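Home | Our Shops | Grants | News | Contact

Sat 16 March
Posted by the Bramton workshop lead

Progress report to the Grendora Fund: the Bramton community garage

Hello again! You asked me to keep these reports plain and not too long, so I'll do my best, though I do tend to run on once I get going about brakes.

The big news is that we're open for booked repairs, and have been since the new lift passed its inspection. That was the piece holding everything else up. Your grant paid for two lifts, and both are now bolted down, tested and in daily use. The second one went in later than I'd promised because the concrete in that bay was thinner than the old drawings said, and Skov (our building contractor) wouldn't drill into it until it had been cut out and poured again. I grumbled at the time. They were right, and I'd have been unhappy putting a pickup over anybody's head on the old slab.

What we've been fixing

Mostly the ordinary stuff. Brake pads and rotors, worn tie rod ends, dead batteries, coolant leaks, a lot of tires that should have been replaced before the snow came. The cars we see are older than the ones at the dealerships out on the highway, and plenty of them come in with a warning light that's been on so long the owner has stopped noticing it. One lady drove in for an oil change with a serpentine belt so cracked I could see daylight through it. We had the right belt on the shelf, and she went home the same afternoon with a car I'd trust on a long trip.

The sliding scale is working about the way we hoped. People fill in the short form at the front desk, they get one of three labor rates, and parts are charged at what we pay for them. I was worried that folks would find the form embarrassing, so we cut it down to a single page and stopped asking for pay stubs at the counter – they can send those in later. Complaints about it have pretty much dried up.

Turnaround is where I'm less happy. Simple jobs are going out the day they come in, but anything that needs a part ordered can sit. Our main supplier, Corkel, delivers in the morning only, so if we find a bad wheel bearing at lunchtime that car is staying overnight whether we like it or not. I've asked them about an afternoon run and they're thinking it over. In the meantime we've started doing inspections first thing and leaving the wrench work for after the delivery van has been, and that's already freed up a bay most mornings.

The training side

We took on nine trainees in this round, and two of them are on track to sit their brake and suspension certification in April. I'm so pleased with this group! They came in with a real mix of experience, from people who'd rebuilt a dirt bike in the driveway to people who'd never opened a hood, and we've paired them up so that each stronger one is working with somebody newer. It slows down the stronger ones a little. I think it's worth it, but I'd like to hear what you think, because it does mean fewer cars through the door in a week.

Evening sessions have been better attended than the daytime ones. The electrical module is the one everybody dreads, and I've rewritten the first part so they spend longer with a test light and a simple circuit before we hand them a multimeter and a wiring diagram. It seems to have calmed people down. We also added a short piece on talking to customers: how to explain what a control arm does without making a person feel dumb, and how to tell them what can wait until next month and what really can't.

Tools and equipment

The scan tool you approved has arrived and it's earning its keep. The software subscription renews every year, though, and I left that out of the original budget, so that's on me. I've moved money over from the shop supplies line to cover the first renewal. The tire changer was bought used and needed a new bead breaker cylinder, but it's running fine now. We still don't have a decent parts washer. We're getting by with a tub and a brush, and the trainees have opinions about that.

Used oil is being collected on schedule, the spill kits are full, and the fire extinguishers have fresh tags. The exhaust hoses reach both bays with the doors closed, and I was very glad of that in February.

Money

We're inside the total but not inside every line. The concrete went over, the second-hand tire changer came in under, and those two nearly cancel each other out. Heating cost more than I'd planned – that building leaks air around the big doors, and I've got a quote for new seals. I'd like to pay for those out of what's left in the building line if you're okay with it. The full spreadsheet is coming separately, with receipts. 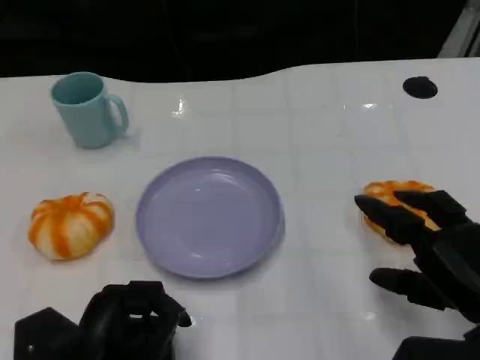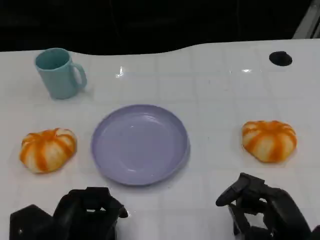 White tabletop both times, with the teal mug and the purple plate in the second.

Coming up

The next stretch is mostly about keeping the bays full and the wait short. Here's what's on my list:

- Get a yes or a no from Corkel on afternoon deliveries
- Door seals, once you've answered on the building line
- Certification fees paid and test slots booked
- A free check day for tires, lights and wipers, out in the lot if the weather's kind
- Three prices for a parts washer, so we can at least argue about a real number

I'd also love for you to come by and see the place while there are cars up on the lifts. Mornings are best, after the delivery's been put away. Call the front desk first and we'll save you a parking spot, as the lot fills up fast these days.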